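**Sorting mixed spoons: by handle or by bowl?**

**pustus_bench:** Spoons from two sets ended up together. Teal handles and orange, wood-toned handles, all metal bowls. I want one fixed rule for which bin gets what. Current state: 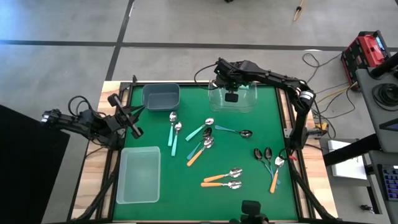 ## Replies

**quiroga_o:** Sort by handle. It is the only difference you can read at a glance. Teal in one bin, orange in the other, third bin for overflow.

**mzuniga:** Disagree. Handle color says nothing about use. Measure overall length and bowl width, then group by size. I did 30 pieces that way on a Friday and have not had to redo it.

**quiroga_o:** Size sorting needs a ruler every time somebody unloads a dishwasher. Color does not.

**pustus_bench:** The three containers are different shapes, if that matters. One is a clear caddy with a curved carrying handle. The teal basket and the white translucent bin are the other two.

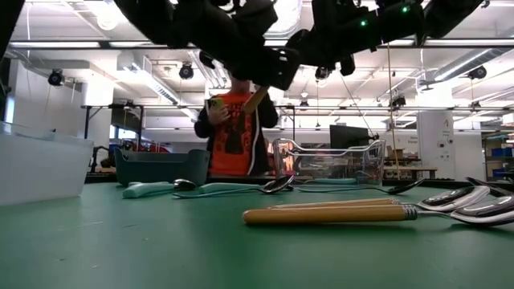
## Container choice

**mzuniga:** It matters. Put the set you use daily in the caddy – it carries to the table in one trip. The basket can take the second set.

**urrutia77:** Bowls all facing the same way, whichever rule wins. Mixed directions waste space and the handles catch on each other.

**quiroga_o:** Agreed on direction. I would still label the opaque one. You can see what is in a clear caddy.

**pustus_bench:** Going with color, teal in the caddy. Will measure the bowls later and post the widths.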